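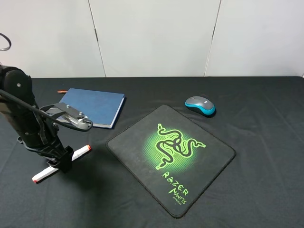 Blue hardcover notebook, white marker with red ends, black mouse pad with a stitched edge. Dark cloth underneath.

Desk Things, Room 407

I started this page to keep a record of the small stuff we use at the table in room 407 in Sestwood. The room is shared, and most of what is in it gets moved, borrowed or swapped at some point. When something goes missing it helps to know what we had. I update the page when I have time, usually on a Sunday.

The notebook came from Turcotte, the stationery store on the ground floor. I bought 2 of them and the other one is at home. The cover is hard enough to write on without a desk, which was the main thing I wanted. The paper takes marker without much bleed if you keep the strokes light. I use it for measurements, order numbers and phone messages. I am 40 pages in and expect it to last until October.

The white marker is for labels on bins and boxes. I tried writing in the notebook with it once and went back to a ballpoint. Tyson Lavoie prefers pencils and keeps his own in a cup on the shelf, so please leave those where they are.

The cloth covers the whole working area. Before we had it, every cup and key ring left a mark on the tabletop, and the light from the window bounced straight into your eyes after lunch. It picks up lint. A lint roller works better than a brush, and one lives in the Rallby drawer unit by the door, second drawer down. Shake the cloth out in the hallway and lay it back with the long side to the wall. The creases drop out in a day or so and I don't bother ironing it.

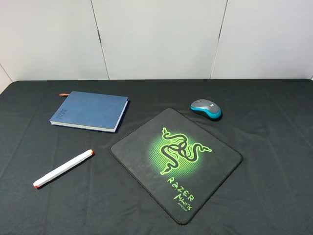
Mouse pad and mouse

The pad is square and black, with a green logo on it. I like a pad with a sewn edge because the last one, a cheap Rorex, started peeling at a corner after 11 weeks and caught on my sleeve. Wipe it with a damp cloth and leave it flat to dry.

The mouse is gray and turquoise, and wireless. Spare batteries are in the same drawer as the lint roller. Put the dead ones in the jar and not back in the packet.

Still to add

The desk lamp, the label bins and the good scissors, once they come back from downstairs. If you have the scissors, drop them at the table or hand them to Tyson. I also want to list the extension cords by length, which means unrolling all of them first.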